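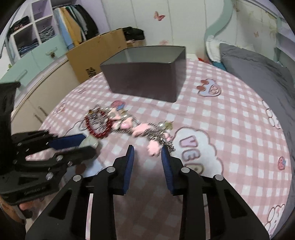

What is the best way to keep keychains and small charms from tangling in storage?
Sort them before they are put away, close every clasp, and lay the longer chains flat in a shallow fabric box with the beaded pieces kept to one side.

Visit to the Tornilis Home Storage Fair, Narnine

Our association attended the spring session of the Tornilis fair, held in the old market hall at Narnine. The organizers reported 2,000 visitors by early afternoon. Admission was free to members, and the hall was well signposted from the station.

The bedroom section occupied the north side of the hall. Unnithan presented fabric storage boxes in several sizes, together with drawer inserts for bracelets and bag charms. Staff at the stand advised that a box left open on the bed while sorting saves a good deal of walking back and forth. They also recommended untangling chains over a plain cloth, as small charms are easily lost on patterned bedding -- a point that several parents in our party took down.

Urier gave a 3 p.m. talk on children's rooms. The speaker suggested one box for each kind of item, with plush keychains stored apart from metal ones so that the loops do not catch. Questions ran over, and the closing demonstration on folding duvets was shortened as a result.

Seating near the talks area was limited, and the café closed early. Members who wish to attend the July session should apply to the office for tickets. The hall is limited to 300 persons for each talk.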